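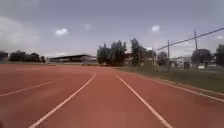
2 min read

Cunstead Town Forum > Local Government > Parking ordinance, second vote

jgiraldo
Good evening to all. I read the parking ordinance that the council passed in July, and I want to ask if I understand it correctly. On page 53 it says a car can be towed after two unpaid tickets, without a hearing first. The owner can ask for a hearing only after he pays the tow. Is this normal in other towns?
Jhonatan Giraldo, Villca Street

Zundby
You read it right. The fee is $600 if they keep the car over a weekend.

clavemen61
It's two tickets older than 61 days. That is a lot of time to pay. I have no sympathy.

jgiraldo
Thank you, I missed the part with the days. But a person who thinks the ticket is wrong must still pay $600 to say so. For me this is the problem, more than the number of tickets.

clavemen61
You can contest the ticket when you get it. Page 12.

Zundby
By mail only, and they take months to answer. My neighbor's car was towed while she waited for the letter.

jgiraldo
I wrote to the clerk and she answered on 12/10/2023. She says a pending appeal should stop the tow, but she could not show me the line where it is written. I will ask for it at the second vote.

clavemen61
Fair enough, if it's not in the text they should add it. I still want the ordinance.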